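2026春・共有本棚の話(トーク用メモ)

持ち時間は短め。早口にならないこと!水を先に飲む。

## つかみ

- こんにちは〜、から入る。名前は司会の人が言ってくれるので省略。
- 「みなさん、家に読んでない本、何冊ありますか?」と聞いて、手は挙げさせない(前回しーんとしたので)。
- 私は数えたら108冊でした。去年の9月の時点で。いや、自分でもちょっと引きました。
- で、その108冊をどうしたかというのが今日の話です。

## Tiltvilleの集合住宅で始めたこと

- 一階の廊下の突き当たりに、住人が本を置いて、好きに持っていける棚を作ったんです。名前は「Wimora文庫」。Wimoraは建物の名前そのままです、ひねりなし。
- 最初に置いたのは私の未読本から29冊。料理の本、旅行記、あと途中で挫折した長い歴史小説の二巻だけ(一巻はどこへ行ったんでしょうね…)。
- ルールは紙一枚。「持っていっていい。返しても返さなくてもいい。雑誌は今年のものだけ」。
- 最初の週はほんとに動かなくて、毎朝ゴミ出しのついでに見に行っては、ああ今日も同じ背表紙だなあと。
- ここで少し間をとる。

## 動きはじめたきっかけ

- 背表紙を並べるのをやめて、棚の一マスに一冊だけ、表紙を前に向けて置いてみました。そうしたら次の日、なくなってたんですよ!うれしくて階段を走って上がりました。
- ぎっしり詰まった棚って、どこから見ていいかわからないんですよね。本屋さんの平台がなぜ効くのか、やっと腑に落ちたというか。
- ここは大事なのでもう一回言う:**詰めない。半分は空けておく。**
- 空いているマスがあると、置きに来る人も置きやすいみたいで、知らない本が増えていきます。釣りの入門書が急に並んだ時期がありました。誰が釣りを始めて、誰がやめたんだろう、と想像しながら眺めてました。

## メモを挟む話

- 途中から、本に細い紙を挟んでおくようにしました。「読んだら一言どうぞ」とだけ書いて。
- 返ってきた一言で好きなのを読み上げる。
 - 「電車で読んで一駅乗りすごした」
 - 「犯人は最初のページでわかった。でも面白い」
 - 「字が小さい」
- 最後のやつ、いちばん役に立ちました。それから文字の大きい本を低すぎない段に置くようにしたので。
- 長い感想はほぼ来ません。一言だから書いてもらえるんだと思います。

## 数字の話(さらっと)

- 4月20日の時点で、出入りした本は合わせて242冊。ノートに正の字でつけてます。
- かかったお金は、紙とペンで600円。棚はもともとあったものを使いました。
- 質問が出そう:「盗まれませんか?」→ 持っていっていい棚なので、盗みようがないです(笑)。ただ一度だけ、全部まとめてなくなった日がありました。三日後に半分くらい別の本になって戻ってきました。あれはいまだに謎です。

## うまくいっていないこと

- 絵本がすぐ足りなくなる。置いた日の夕方にはもうないことも。
- 逆に、古いパソコンの解説書は何をしても動かない。表紙を向けてもだめ、紙を挟んでもだめ。Eggerのカフェの交換会に持っていっても、そのまま持って帰ってきました。重かった…。
- 湿気。廊下なので梅雨がこわいです。乾燥剤のいい置き方を知っている方、あとで教えてください、ほんとに。
- Zornvilleの友人の建物でも同じことをやってみたのですが、あちらは玄関の外だったので、雨の吹き込みで一か月でお休みに。屋根だけでなく横の壁も要ります。

## これから始める人へ

- 棚は買う前に、まず段ボール一箱でいいので置いてみてください。うちも最初の二日は箱でした。
- マス目の棚を使うなら、棚板の高さを変えられるものが楽です。大判の画集が一冊来るだけで、全部組み直しになるので。
- 管理人さんには先に一声かける。あとからだと気まずいです(経験者)。

## スライド:白いマス目の棚

ゆっくりめくる。「詰めない」の話をここでもう一度、短く。

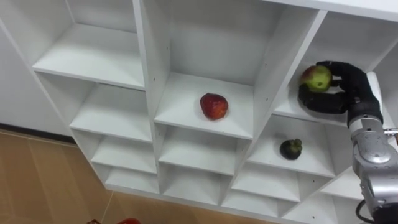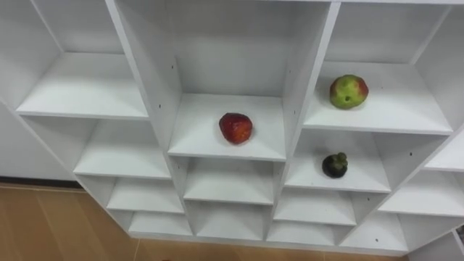
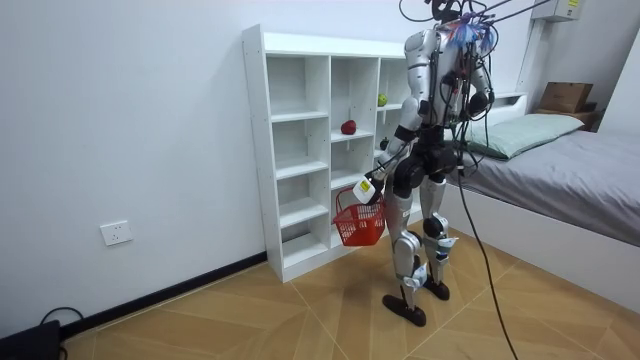 *白いオープン棚、3枚とも同じ場所で撮影。2枚目は棚にいちごとりんご。*

- めくり終わったら質問タイムへ。出なければ、釣りの本の続きを話す。
- 会場の後ろに交換用の箱を置いてあるので、帰りにのぞいてもらうよう言い忘れないこと。パソコンの本も入ってます!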